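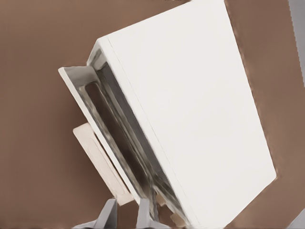

2 min read

October 2022. Oral syringe check, second entry

The purpose of this work is to establish whether families giving liquid seizure medicine at home can read the Dustomano oral syringe correctly at small doses. The Skilthorpe clinic has reported several calls from parents who were unsure which edge of the plunger to read. The leaflet shows one drawing, and it is small.

A total of 144 syringes were drawn from stock. Each was filled with purified water to the 1 mL line and emptied into a tared cup. Balance checked with the 100 g weight before and after; no adjustment required. Readings are in the blue binder under Ritchie, the working title for this study.

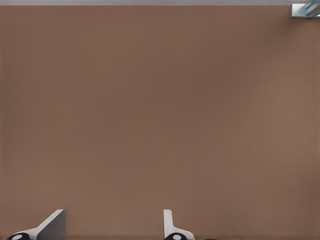
Color of the liquid matters more than was expected. Clear water against a white bench liner made the lower edge of the plunger hard to find, and two readers disagreed on the same syringe more than once. The repeat should be done over something darker and without a pattern, a plain matte brown tabletop like the one in the picture above, with the middle of it left open. If the readings then agree, the leaflet may advise parents to hold the syringe over a dark surface. Wording to be agreed with the Skilthorpe nurses first.

Syringes from the older lot have a stiffer plunger. Results for that lot are kept apart – do not pool them.

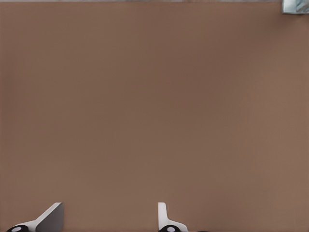

Department of Pharmacy, Home Medicines Laboratory, Riltholm

Washing. The clinic tells families to rinse each syringe in warm water after use. The printed lines on the test pieces began to fade at the 0.2 mL end after 100 rinses. The larger numbers held. A faded line at the low end is the more serious matter, as that is where the infant doses fall. The supplier has been asked for its own wash data and has not yet replied.

Stock: over 1,000 syringes remain in the store, which is enough for the repeat and for the clinic until December. The next step is to draw a fresh set from the newer lot only

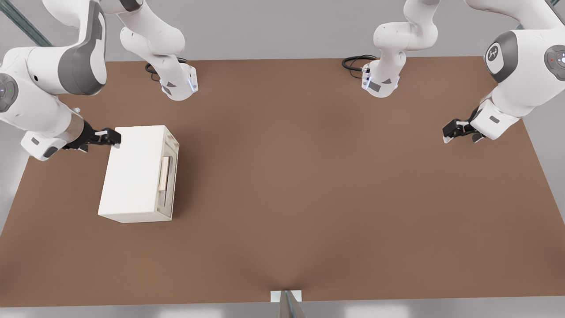 and to run it with the suspension in place of water. The suspension is thicker and leaves a film on the barrel, so delivered weight must be corrected for density before it is compared with the line. Use the value on the batch sheet. Shake the bottle, wait for the bubbles to clear, then draw.

Still open: whether the cap adapter traps enough liquid to affect a 0.5 mL dose. Test with and without, same reader throughout.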